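Robots on the Packing and Kitting Floor: Questions From Staff
Harnumham site

Mohit Srivastava in operations and Shakuntala Jaiswal in people and training put this page together from questions asked at shift meetings and left in the box by the time clock. It covers the two-arm stations in the kitting area at Harnumham. The Indham site has its own page, and some of the answers there are different.

What are the stations for?

Kitting. Each Mishra flat-pack order goes out with a hardware kit: hex keys, fasteners in a bag, a leaflet, and sometimes a small accessory. The kits have always been put together by hand at the benches along the north wall. The two-arm stations are meant to take over part of that work, starting with the kits that have the fewest different items in them.

How many stations will there be?

We have 8 benches in the kitting area. Two of them have been converted. A third will be converted in February if the first two are running at the rate we need by then. There is no approved plan for the other five.

Will anyone lose their job?

No layoffs are planned as part of this project. There are 17 people on the kitting team across both shifts, and all of them have been told this in writing. When someone leaves or moves to another department, we may decide not to refill the position. We would rather say that now than have people work it out later.

Temporary hiring for the fall peak will probably go down. We don't have a number for that yet.

What happens to my job if my bench is converted?

You have three choices. You can train as a station operator, move to a bench that is still manual, or apply for an opening in receiving or returns. If you move, your pay rate stays the same for as long as you are in the new role. Seniority carries over.

Talk to Shakuntala before you decide. She has the shift patterns for each option, and for some people the hours matter more than the work itself.

What does a station operator do all day?

The operator loads the table, starts the run, watches it, and deals with the items the arms can't handle. One operator looks after one station for now. We expect to try one operator for two stations at some point, and we will ask the people doing the job before we do.

A good part of the day at the moment goes to teaching and checking. The arms have to learn each item: how to pick it up, how to turn it, and how to get it into position for the other gripper. Hex keys in a holder are a hard one. The keys stick out at different angles, and the gripper needs to close on the holder and stay clear of the metal. Operators try the same item many times with other things left on the table, so that a run doesn't depend on everything being tidy.

Do I need to know programming?

No. The stations run on Staseck, and the operator screens use buttons and plain prompts. If you can use the label printer and the scanner, you can use the screens. Changes to the program itself are made by Mohit's group.

How long is the training?

It takes 40 hours, spread over several weeks and done on paid time. The first part is safety and is done in the training room. The rest is at the station, next to someone who is already signed off. There is a short practical check at the end. You can take it more than once, and a failed check does not go in your file.

Can I stand next to the arms while they are moving?

Stay behind the yellow floor line unless you are a signed-off operator. Operators may reach onto the table only when the station is paused and the light is blue. Don't reach between the two grippers to straighten an item, even if it looks like a half-second job. Pause first.

The stop button is on the front right corner of every station. Anyone can press it for any reason, including visitors. You will not be asked to justify it.

What should I do if an item is dropped or stuck?

Pause the station, take the item out, and put it in the gray tray. Then press Resume. If the same item fails three times in a row, set it aside and note the kit number on the sheet. Please do write it down. The notes from the operators are how we found out that one supplier had changed the shape of its hex key holder without telling us.
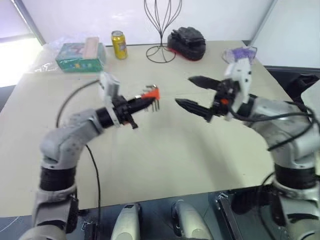

Are the arms faster than we are?

Not on most kits. An experienced kitter does some 60 standard kits an hour, and the stations are well under that. They do keep the same pace through the shift, and they can run through breaks on the simple kits. The comparison will change as more items are learned, and we will post the rates by the break room every month so you can see them for yourselves.

Will my own rate be compared with the station's?

No. Manual bench targets have not changed, and station output is not used in anyone's review. If a lead tells you something different, take it to Shakuntala.

Do the stations record me?

The cameras on the stations point at the table. Your hands and forearms may show up when you load or clear it. The recordings are used to improve how the arms handle items, and only Mohit's group has access to them. They are not used for attendance, breaks or discipline. This is in the written agreement, and there is a copy at the front desk. No sound is recorded.

Why start with kitting and not lifting?

Several people asked this, and it's a fair question, given that most of our injuries come from lifting. The lifting jobs need a different kind of machine and changes to the dock that the building owner has to approve. That request has gone in. Kitting could be done with the benches and power supply we already had. It also has its own problems — sore wrists and thumbs are the second most common complaint we get from the floor.

Is the work more boring now?

It depends who you ask. Two of the operators told us they like it better because they move around more and use their heads. One said that watching a slow machine is worse than doing the job yourself, and went back to a manual bench. That was fine, and it will be fine for anyone else who feels the same way in the first three months.

We are looking at rotating people between stations and manual benches within a shift. Night shift is keen on it. Day shift is split.

Can I bring my phone or a drink to the station?

The rules are the same as at the manual benches. Phones stay in lockers. Drinks with a lid go on the shelf behind you, away from the table and the cables.

Who cleans the stations?

Operators wipe down the table at the end of the shift with the dry cloths provided. Don't spray anything on the arms or the grippers. Maintenance cleans those and checks the cables. If you see a loose or worn cable, stop the station and call maintenance before you restart.

I have an idea for how a kit could be done better. Who do I tell?

Mohit, or write it on the sheet at the station. The tray layout used at both stations came from a kitter on nights. If an idea is used, it goes through the normal suggestion program and pays the same as any other.

How do I sign up for operator training?

Put your name on the list outside the training room or tell your lead. Places go first to people whose benches are being converted, and after that by seniority. If you would like to watch a station before you sign up, ask either operator at shift change. They can usually spare ten minutes.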